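Slide 9 - the clear desk talk, Riltley office, after the coffee break

Start slow. They've just sat down and half of them still have a pastry.

Ask who cleared their desk before a vacation. Wait for hands. Ask who cleared it by opening a drawer and sweeping. Wait for the laugh, then keep going, the drawer comes back on slide 12.

Fakhoury story: 40 desks, one clean-up afternoon, 14 staplers in the supply closet by five. Pause. They had ordered staplers in December.

Main point, say it plainly: pick what stays out. Everything else gets a home or gets the trash can. Two things on the table is plenty for most people. Three if one of them is lunch.

Click.

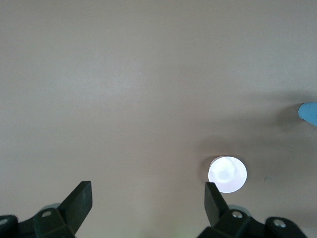 Rawan Karam wrote back after the Trandberg version of this talk that a bare desk only made the pile on the floor easier to find, and could I please do floors next time. Read it out, it gets a better laugh than mine.

Then floors, one minute, no more. Mention the box under the desk - everybody has the box. Don't ask what's in it, we lost 10 minutes to that at Flisano.

Next slide: cables. Drink some water first.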